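Abdella two-slice toaster, cream, with pair of Tallska silver oven mitts

Shop / Kitchen / Breakfast / Toasters
Item no. 1571
Price for the set: 159
In stock, delivery from our warehouse in Arari
Page last changed Nov 30, 2024

The Abdella is a toaster for a small household, or for one person who likes two slices. We have sold it in our store for several years, first in white and later in the cream color, and it is the model our customers ask for again when they move to a new home and leave the old one behind. Since January we sell it together with the Tallska mitts, because so many people were putting both in the same basket.

It has a body with soft corners and a polished top. The polished part is the first thing people notice in the store, and also the first thing they worry about. Yes, it takes fingerprints. A dry soft cloth removes them in a moment, and you do not need any special cleaner. Please do not use the rough side of a sponge, it will leave fine lines which you cannot take away afterwards.

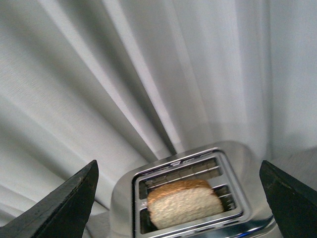 The two slots are made for normal sliced bread, the kind that comes in a bag from the supermarket, and for bread you cut yourself if you cut it with some care. A slice from the wide middle part of a big country loaf can be too long. In this case we recommend to cut it in half and toast the halves side by side in the same slot. Bagels go in if they are cut thin. Croissants and filled bread do not belong in this toaster, and also nothing with butter or cheese already on it.

Inside each slot there is a guide that moves to hold the slice in the center when you press down the lever. The slice should stand straight and not lean on one side. If one side of your toast comes out darker than the other, look first if old crumbs are pressing the guide out of its place.

Where to put it

The toaster needs air around it and above it. Keep it away from the wall cabinets if they hang low, and do not push it completely to the back of the counter. If you have a curtain near the place where you cook, leave a wide space between the curtain and the toaster, or tie the curtain to the side while you are toasting. The cord is a little short for some kitchens - we measured it again after several letters - and we do not recommend an extension cord for daily use. 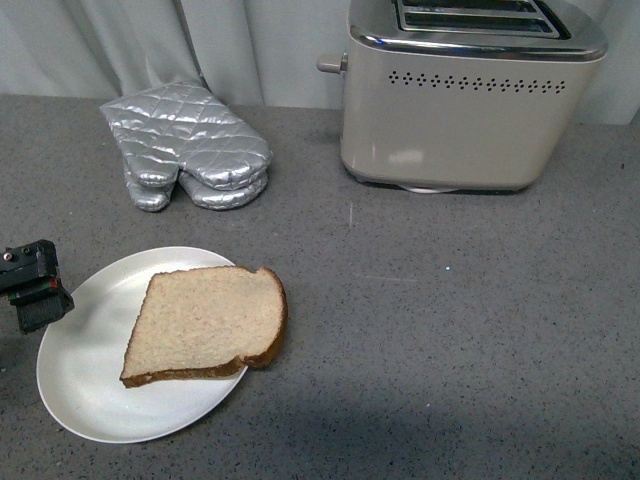

For the first use, please run the toaster two times without bread, with the window open. There can be a light smell, it goes away. After this, begin with a middle setting and change it slowly from one day to the next until you find your color. It is easier to work with the plate ready on the counter before you start, and with the lever turned to the side where your free hand is. On the model we show, the lever is at the left end of the toaster, so a right-handed person may like to turn the whole thing a little. Fresh bread needs more time than bread from yesterday. For frozen bread there is a separate button, and you do not have to thaw the slices first.

The Tallska mitts

The mitts come as a pair and both have the same shape, so there is no left and right to think about. Turn one over and it fits the other hand. The outside is a shiny silver fabric, quilted in diamonds, and the inside is a plain cotton lining. The quilting keeps the filling where it should be, also after a long time in the drawer.

We are often asked if one needs oven mitts for a toaster. For a normal slice, no. But the metal top of the Abdella becomes hot, and if you want to move the toaster soon after breakfast to wipe under it, a mitt is a good help. Of course you must pull out the plug before this. Most people will use them for the oven and for pot handles, and for this they are made.

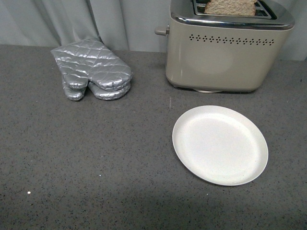
Do not put the mitts on top of the toaster, also not when it is cold, because one day somebody will press the lever without looking. Lay them flat beside it with some distance. If they become wet, let them dry fully before you take hold of something hot. A wet mitt lets the heat through very fast.

Washing: by hand, in lukewarm water, with a little dish soap. The silver fabric should not be ironed and should not go in the dryer. Small creases in the surface are normal and have no effect on how the mitt works.

Cleaning the toaster

Empty the crumb tray every week if you use the toaster every day. It slides out from the back. Never turn the toaster over and shake it hard, the guides do not like it. Never put a knife or fork in the slots, also not with the plug out.
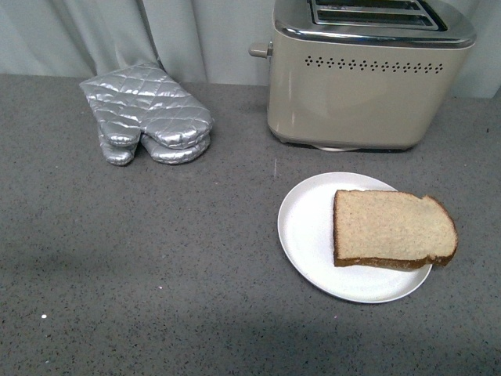 Abdella in cream, with silver mitt, white plate and a slice of bread before toasting.

What is in the box

Toaster with crumb tray
One pair of Tallska mitts, silver
Instruction booklet
Guarantee card

The plate is not included. We have similar white plates from Fireck on the tableware page, item no. 2320.

Spare parts and guarantee

The guarantee is two years for the toaster and one year for the mitts. Crumb trays can be ordered separately under item no. 2000, please write the color of your toaster in the comment field. We send them in a padded envelope, usually on the next working day. For repairs, write to us first and wait for our answer before you send the toaster - and please empty the crumbs.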